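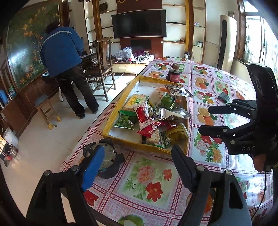 What Is a Vacation Rental?

A vacation rental is a home that a family borrows for a short time and pays for. Some families stay one night. At Walstead, the longest stay is 14 nights.

The owner and the guests sign a paper called a rental agreement. It states the price, the dates and the house rules.

Guests also pay a deposit of 300 dollars. The owner keeps this money safe and returns it after the visit if nothing is broken.

Walstead Visitor Office, Children's Pages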